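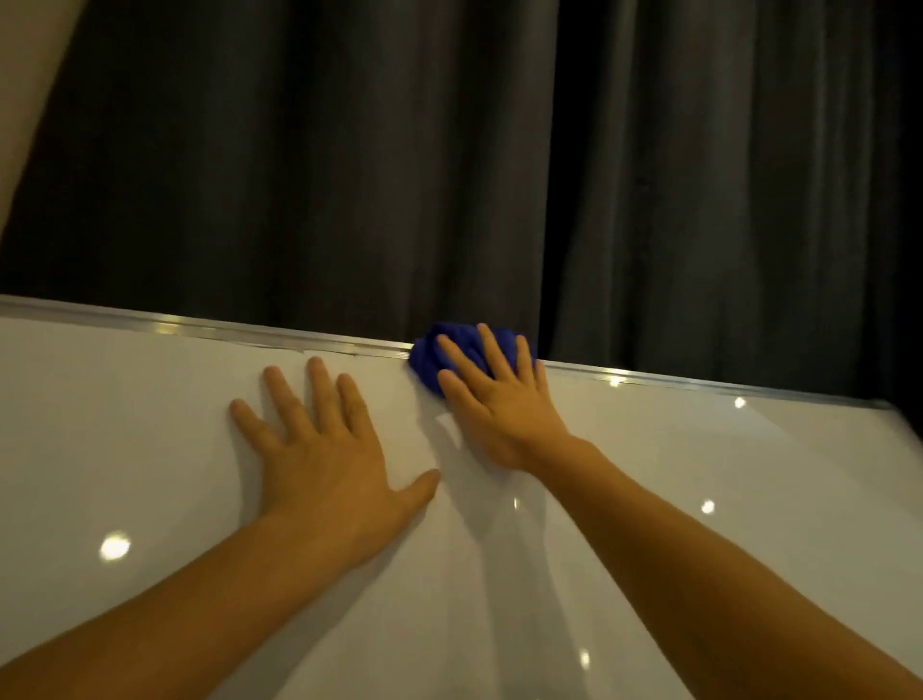 Slide 1. Whiteboard, blue cloth, top edge.

Leave this up while people find seats. Don't explain it yet.

Good morning. My name is Brigitta Trummer, and for the next little while I'm going to talk to you about wiping. If you were hoping for the session on hybrid meetings, it's down the hall and they have pastries.

(Wait. Two or three will leave. Let them.)

Start with the slide. Blue cloth, right hand, pushed up against the aluminum strip along the top. Left hand flat on the board. I want everybody to look at where the cloth is, because I have been in a lot of meeting rooms and the top inch is where the cleaning stops. People wipe what they wrote on and leave a gray border, like a bathtub.

Ask: who cleans the board in your office? Usual answers are "the cleaners" and silence. The cleaners have usually been told not to touch it, in case it's important. The thing they were told not to touch is a drawing of a funnel from last August.

Slide 2. The Husance building.

Background for anyone who wasn't at the spring talk. When we moved into Husance we inherited 134 whiteboards. Lino Cirillo walked every floor with a clipboard and graded them: fine, gray, or archaeological. I won't show the bar chart again. The third bar was tall.

One board on the fourth floor said DO NOT ERASE – TU. Tu was a project. It had been closed for 3 years. Everyone in that room had been working around it, writing smaller and smaller in the bottom right corner. I erased it myself and felt nothing.

Slide 3. The method.

Keep this brisk. They can read.

Dry wipe first. Get the loose ink off before you spray anything, or you're just making soup.

Spray the cloth if the board is on a wall over carpet. Spray the board if you like living.

Start at the top. Bunch the cloth up so there's something to push with and run it along the strip, end to end. A flat cloth skates over the corner where the board meets the metal. Then work down in overlapping passes.

Free hand: flat, fingers spread, on a part you haven't cleaned yet. I get pushback on this one. Aiguo Shi thinks you should never touch the surface at all, and he's right about fingerprints. He's also very tall. For the rest of us, one hand has to hold things steady, especially with a board that isn't fixed to anything. You're going to wipe over the print anyway.

Finish with a clean dry cloth. A different one. I'll say that again when they look up: a different one.

Slide 4. Things people use instead.

Read the list slowly, it does the work. Sleeve. Napkin from lunch. Side of the hand. Hand sanitizer, which does take ink off – I've seen what one board looked like after a year of it and I wouldn't. The felt eraser that came with the board, now mostly ink itself, so that using it is closer to painting.

If Rogério Bastos is in the room, do not tell the story about the permanent marker. If he isn't, tell it, two minutes at most.

Slide 5. Money.

Somebody always asks. Itbridge quoted us 1,498 to resurface the worst of them on one floor. We bought cloths. Bornirow sells them in packs and they go through the laundry with no fabric softener. Softener leaves a film and you'll be back here next year blaming the markers.

Four boards did have to go in the end. Vinzenz Reisinger took one home for his garage. I have not asked about its condition.

Slide 6. What I'd like you to do.

One cloth on a hook in every room. A second cloth under it. Last meeting of the day wipes the board, all of it, top strip included. If you want to keep something, take a picture with your phone and then wipe it.

Go back to slide 1 for questions. Leave it up.

Likely questions:
Glass boards? Same thing, squeakier.
Ghosting? Go over the old mark with a fresh dry-erase marker and wipe right away. Works more often than it should.
Can we just get screens? Down the hall, with the pastries.

Handout is on the table by the door. Updated 1 Jul 2025, the old one has the wrong laundry instructions. Please throw that one out.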